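How to Set Up a Beginners' Chess Hour at Your Branch

Shares 136 | Comments 4

Branches in the Andstead library district may offer a weekly chess hour for new players of any age. The steps that follow cover planning, room setup and the running of the first meeting. They were prepared by Ermira Karagiannis, Program Services, and replace the sheet issued last May.

Before You Begin

Request the room through the Wider booking system at least one month ahead. Choose a time slot that does not overlap with story hour or the homework desk, as both draw on the same staff. A start time of 4:00 p.m. has suited most branches during the school year. Branches that serve mainly retired patrons may prefer a morning hour.

Each branch may spend up to $200 on equipment in the first year. Order boards with squares large enough that the pieces do not crowd one another, and buy one spare set of pieces for every four boards. Pawns go missing first. Clocks are not needed for beginners and should be left off the order.

Setting Up the Room

1. Place tables so that a person can walk behind every chair. The instructor will need to reach each board without asking players to stand.

2. Lay each board so that both players have a light square in the near right-hand corner. This is the most common setup error, and it should be checked at every table before the pieces go on.

3. Set the rooks in the corners, then the knights, then the bishops. The queen goes on the square of her own color and the king beside her. Pawns fill the row in front.

4. Leave one board without pieces for the opening lesson.

The opening lesson should last no more than fifteen minutes. Teach the pawn first, including its two-square first move and the way it captures on the diagonal. Many adults who learned as children have never been shown the en passant rule — it may be left for a later week.

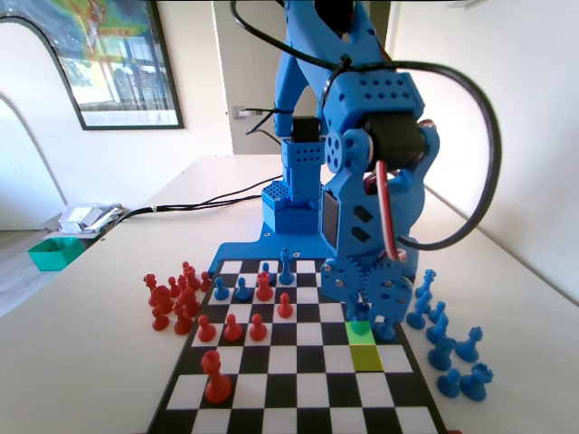 After the lesson, have players begin with the pawn game. Each side has only its eight pawns, and the first to bring one to the far row wins. A round takes a few minutes and gives new players practice in looking ahead before they must keep track of six kinds of piece. Add the kings in the second week and the rooks in the third.

Running the Hour

Pair players by experience and not by age. Where numbers are uneven, the staff member on duty may play or two beginners may share a side and discuss their moves. Ask players to agree at the start whether a piece that has been touched must be moved. For the first month, the gentler rule is advised.

Disputes should be settled from the printed rules kept with the sets. If a position cannot be restored, the players should start again.

Stojanović branch has added a short puzzle at the end of each hour, written on the whiteboard and left up until closing. Huden branch uses the same time for free play. Either approach is acceptable.

Closing and Records

Count the pieces back into each bag before players leave. Enter attendance on the program form the same evening. Questions about equipment orders should be sent to Nikola Trajkovski at the district office, with the branch name in the subject line.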